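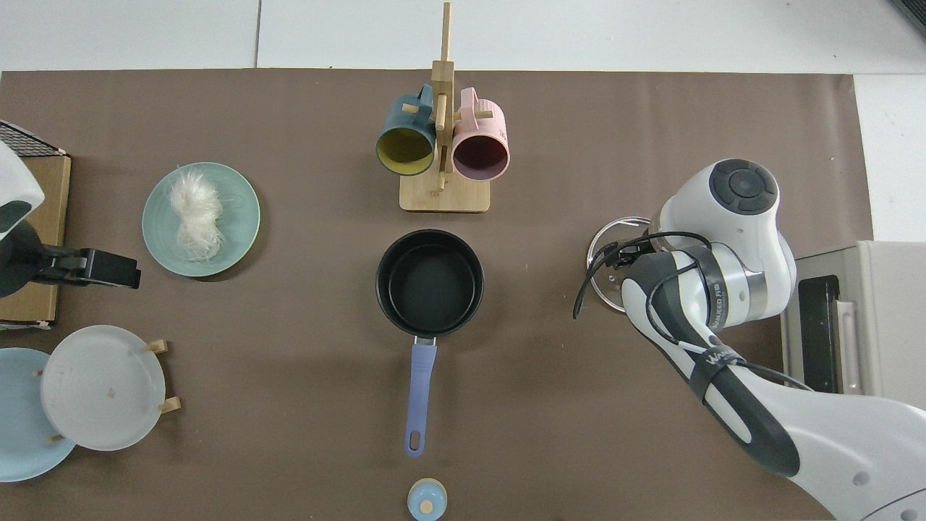 How long should a two-arm kitchen kit be left to warm up before it is given anything breakable?

Run it unloaded for 27 minutes. The joints on the Trillano kit settle in that time, and the home position stops drifting. Start with plastic or metal pieces after that and move on to glass and ceramic once the home check passes twice in a row.

31 July 2025
By Oona Niskanen

The tips below come from a loan period with the Trillano two-arm kit, supplied by Kirkbridge with the standard two-finger grippers. A full score sheet will follow in October. These notes cover setup and daily use only.

Mat. Put one down. A bare white counter throws glare back at the wrist cameras, and pans slide on it. A plain matte brown or gray mat works. Patterned mats do not. Smooth out wrinkles in the parts where a plate or pan will be set down; small ones elsewhere do no harm. Tape the rear corners only, so the front edge can be lifted for wiping.

Layout. Keep tall items toward the middle and back, where both arms can see them and neither has to reach over them. The Dvořáček layout sheet in the box gives a minimum gap of 100 mm between any upright object and the path of an elbow. Follow it. We tried less and caught a cable loop on a bottle rack, with no damage but a lost afternoon.

Cables. The outside loops need slack at full reach and should not touch the mat at the lowest working height. Check both ends of the range by hand with the power off. If a loop drags, move the clip up one link. Do not use zip ties on the forearm. They leave no room for the wrist to turn.

Pan handles. Pick one direction and keep it. The software stores the handle angle with the task, and a pan turned the other way is treated as a new object. This costs a fresh teaching pass every time.

Lids. Glass lids are the hardest common item for this kit. The camera reads the rim well and the center badly. A colored knob helps a great deal. Where the knob is clear or steel, wrap it with a turn of matte tape. Teach two grips, one on the knob and one on the rim, and name them so that you can tell them apart in the list. Put the landing spot on open mat, away from anything upright.

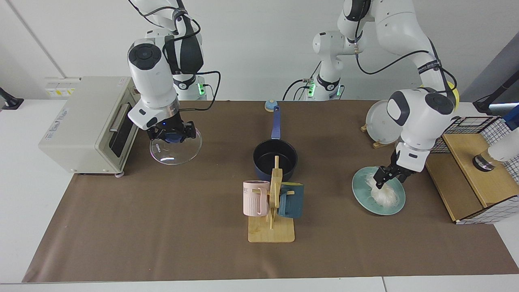
Grip force is set per task and per arm, and the factory value is too high for food and too low for glass. Set the two separately before running both arms together. The job here pairs the two extremes: one gripper has a glass lid by its dark blue knob while the other pinches noodles on a teal plate. For the lid, raise the force until a light sideways tap does not turn the knob in the fingers. For noodles, lower it until strands are held without snapping, and teach the approach from straight above. A shallow plate with a slightly raised rim, like this one, suits the job better than a bowl, since the fingers can get down low. Save both values under the task name. Updates to the control software reset anything saved under "default."

Mugs. Hang them by the handle on a peg and teach the lift as a separate step from the move away. If both are taught as one motion, the handle catches. Ribbed mugs are easier to hold than smooth ones. Leave mugs with chipped rims out of the rotation, as the camera takes the chip for an edge.

Plates. A small stand that holds plates upright is worth the space. Picking a flat plate off a mat with two fingers is slow work and marks the mat.

Dry noodles and loose foods. Put a clean sheet under the plate during teaching. Broken ends get into the finger pads and lower the grip on the next item. Brush the pads out after each session with a dry toothbrush. Do not rinse them.

Wear. Our finger pads were due for replacement after 131 cycles with mixed items, by the wear line molded into the side. Kirkbridge sells the pads in packs of 3. Baltasar Gallardo ran the same pads on a bench at Pukmont with cookware only and saw less wear, mostly at the tips.

Shutdown. Empty both grippers before pressing stop. The arms hold position when stopped but relax when the main switch is turned off, and they come down at their own pace. Park them over open mat. Wipe the fingers with a damp cloth, dry them, and leave them open overnight so that the pads do not take a set.

Not tested: anything over a lit burner, knives, raw meat. The manual excludes all of these and so do we.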